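The Cutting Board Problem

Ask people which chore they would hand to a machine first, and most say laundry or dishes. Few mention clearing the counter. It comes up many times a day, though, and it has become a useful way to judge how far home robots have come. 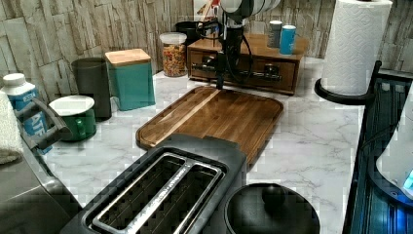
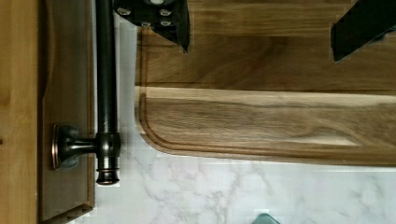 A wooden cutting board on a marble-patterned counter, with the gripper over it in both views.

Why flat things are hard

A mug has a handle. A jar has sides to squeeze. A cutting board lying flat offers very little to hold, and its edge may sit a finger's width off the counter or less. A person slides the board over the counter's edge, or tips up one side with a fingertip, and never thinks about it.

"The board is heavy and you only get the rim," says Noman Malik, who tests kitchen robots for Drolis. "If the grip is a little off, the whole thing swings."

His group logged 359 attempts at lifting and moving a board this spring. In 105 of them the board ended up where it was supposed to go with no help from a person. Most of the failures were slips at the edge. A few were bumps into whatever else was standing on the counter – jars, bottles, small appliances.

Shops are ahead of homes

Pralard, which sells arms to small packing shops, says its machines handle 1,000 trays in a shift. But the trays are all the same size and arrive in the same place. A kitchen changes every time someone makes toast.

Malik does not expect to sell anything for the home soon. The next round of tests starts in July, with 3 different boards and a softer fingertip made by Sotano. He would like to see the arm put a board away in a cabinet, too, which means opening the door first.

For now he wipes down his own counter at night. It takes him a couple of minutes.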